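Let the Old Captain Bat Where He Likes

By Svend Toft
Oct 23, 2021

I have been watching club cricket at Flencombe long enough to have a favorite bench and a bad hip to go with it, so please forgive me if I take the scenic route to my point this morning. There is plenty of tea in the pot.

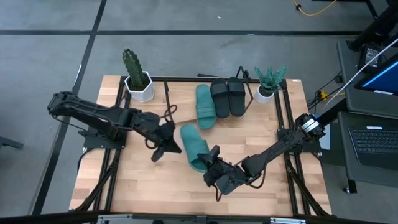
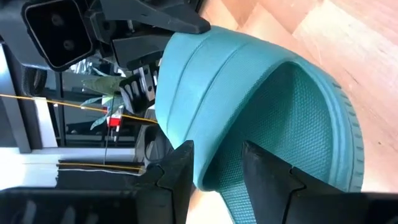 The talk at the ground all month has been about Kenta Arai, who gave up the captaincy after the Zadwood match and has since been told he will bat at seven next season so that the younger fellows can have their turn up top. I understand the thinking, I really do, and I like the younger fellows very much. But a man who has opened for most of his grown life gets shaped to the job, the way some people settle into one comfortable pair of slides, a teal pair with a good wide strap, say, and never see why they should change. You can move him down the order if you like. You should at least ask him first, and as far as I can tell the asking was done by a sheet of paper pinned up beside the kitchen door.

Arai made 1,365 runs over his last 2 seasons as captain, and I'd like to see the list of people in our league who managed more while also setting the field, ringing round for a spare wicketkeeper and calming down Minoru Yoshida after every leg-before decision. (Minoru is a lovely man and will forgive me for saying so. He knows he was plumb against Imai.)

The case for the change was put to me over the boundary rope by Katsuhiko Wada, our new captain, and he put it kindly. He says the ball is moving more in the first hour than it used to, that young legs run the quick singles, and that a calm head at seven wins the tight games. All fair. I have seen Arai at the wicket with nine down and I would trust him with my house keys. But a calm head is a fine thing to have in the first hour too, and when the ball swings about I would sooner have someone out there who has seen it swing before – and who knows which ones to leave alone.

We tried the other way against Jada, and were three wickets down before I had got the lid off my sandwiches. Kiyoshi Fujimoto walked in looking like a boy sent to the wrong classroom. He played some handsome shots later on, and I clapped every one of them, but he told me himself that he would rather have come in behind somebody steady and learned a bit from the other end.

So my suggestion, for whatever a bench-sitter's suggestion is worth, is that Wada and Arai have supper together before the winter nets begin in December and talk it over like the old friends they are. Let Arai open with Fujimoto for the first few matches. If the runs don't come, then move him down and I will keep my grumbling between myself and the dog – she has heard most of it already.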